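Refinishing sloped steel bins - paint, powder coat or leave bare?
Workshop and Storage > Bins, Racks and Shelving

grubscrew_55
Posts: 2,417

I've got a pair of grey metal bins with sloping sides, used for bar offcuts and short blanks. One of them has a white panel on the back slope and the coating on it is giving up. I'd like to get it sorted before the end of May if I can.

What I want to know is whether it's worth recoating or whether I should strip it and leave it bare. Everything that goes in there is rectangular bar with square ends, so whatever I put on is going to get knocked about. I've had one quote for powder coating from Flivach and it was more than I paid for the bins.

No rust that I'd worry about. The bins live indoors.

tin_shed_mellau

Which coating is on it now? If it's ordinary enamel over bare steel with no primer then it was always going to chip. Run a fingernail along the broken edge. If it lifts in flakes, it's enamel and it was never keyed properly. If it's more like a plastic skin, it's powder.

Flor Sotelo

I'd leave it alone. It's a bin. We had a row of them at my old work, all different colours once, and by the time I left they were all the same colour, namely bin.

grubscrew_55

Fair enough Flor, but the chips come off and end up in with the stock, and I'm picking them out of everything. That's my main complaint. I don't care how it looks.

Fingernail test says flakes.

tin_shed_mellau

Enamel then. Don't bother going over the top of it. Anything you put over loose enamel comes off with the enamel.

Can you put up a photo? Hard to say how far gone it is from a description.

grubscrew_55

Got one this morning. Front bin is the one I'm asking about, the one behind is the other half of the pair.
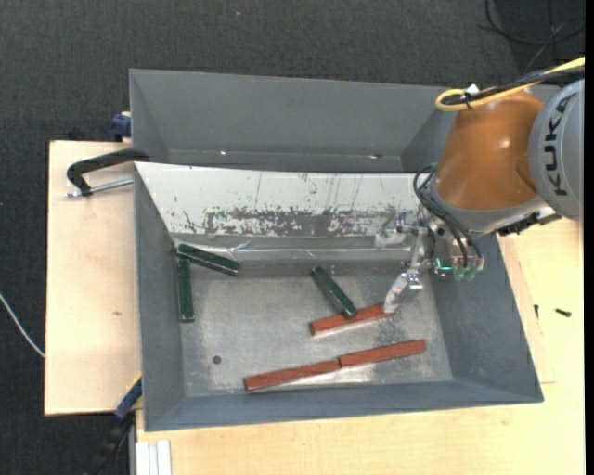 Recoating only makes sense if the wear is going to be spread out, and mine isn't. The bottom half of that white panel has a wide patch gone through to dark grey metal, with speckles all around the edge of it, while higher up it's mostly just scratches. My guess is that bars get dropped against the slope and slide down, so the lower part cops it every time. If I recoat the whole panel I'd expect to be looking at the same patch again in a year. That's why I was thinking strip it, or else cover just the lower half with something tougher.

The green and the reddish-brown ones are in together at the moment. I know they should be sorted, that's a separate job.

Ďurica

Thanks, that helps. I wouldn't paint that. I'd cut a sheet of UHMW to fit the slope and fix it over the top. It's slippery, it takes a hit, and when it's worn out you pull it off and cut another one. I've done 3 hoppers that way and the oldest is still on its first liner.

tin_shed_mellau

Can't agree on the plastic liner. Square-ended steel bar will dig into UHMW, and once you've got a few gouges the grit sits in them. For sawdust or feed, sure. For bar I'd strip the loose stuff, two-pack epoxy primer, two-pack topcoat, and let it cure a full week before you put anything back in. People rush the cure and then blame the paint.

Ďurica

Mine take bar as well. Not big bar, but bar. They get gouged, yes, and it makes no difference to how they work. The fixings are what matter. Countersink them properly or the ends will catch on the screw heads.

Flor Sotelo

Still voting for leave it alone. Wire brush on the loose edges every couple of months, vacuum it out, done. Costs nothing.

grubscrew_55

Ďurica, how did you handle the bottom edge? I've got a shiny metal strip running along under the panel, just above the floor of the bin. If I add a sheet over the slope there'll be a step where the two meet, and I can see short pieces hanging up on it.

Ďurica

Chamfer the bottom edge of the sheet with a block plane before you fit it. It planes beautifully. Take it down to nearly nothing over the last bit so it runs out onto the strip. Don't glue it, nothing sticks to the stuff anyway. Leave a bit of room at the ends for it to move if your shed gets hot.

maple_and_mild

Coming at this from the other side, has anyone considered that white is the wrong colour for the job? I had a white-lined bin for years because I thought it would make it easier to see what was in there. It did, until it got dirty. I went to plain bare steel with a wipe of oil and I've had no trouble. Then again, mine only holds mild steel and I don't mind oily hands. If your bars are painted or coated I wouldn't put oil anywhere near them.

grubscrew_55

No oil for me, the coloured ones would be a mess.

There's a small round hole in the floor of the bin too. I was going to plug it while I had everything out. Any reason not to?

tin_shed_mellau

Leave the hole. If you're washing the bin out after stripping, you'll want somewhere for it to drain. Put a rubber bung in it afterwards if you're losing small parts, but you won't lose bar stock through that.

maple_and_mild

Agree on the hole. I plugged mine and regretted it the first time I hosed it out.

Skivach

Sheet metal bloke here. You're all making work for him. Get a piece of 2 mm stainless cut to the width of the slope, fold a return along the top so it hooks over the edge, and drop it in. No fixings at all. Lifts out for cleaning. Any shop with a brake will fold it while you wait if you bring a cardboard template.

One thing to check first is whether the top edge of that side is free. If your second bin is hard up against it you may need to pull them apart a bit to get the hook over.

Ďurica

That'd work too. Noisier, though. Steel bar landing on loose stainless sheet is no fun in a small shed.

Skivach

Strip of rubber behind it.

grubscrew_55

I hadn't thought of a drop-in. They're set up one behind the other so I'd have to shift the back one, but that's no drama. I'll make a template on Wednesday and price both. If the stainless is silly money I'll go the UHMW with the chamfer.

tin_shed_mellau

Scrape the loose enamel off before you cover it either way, or you'll still have flakes coming out from underneath.

grubscrew_55

Will do. Anyone got a preference between a scraper and a flap disc for that?

Flor Sotelo

Scraper. You'll be breathing the disc for a week.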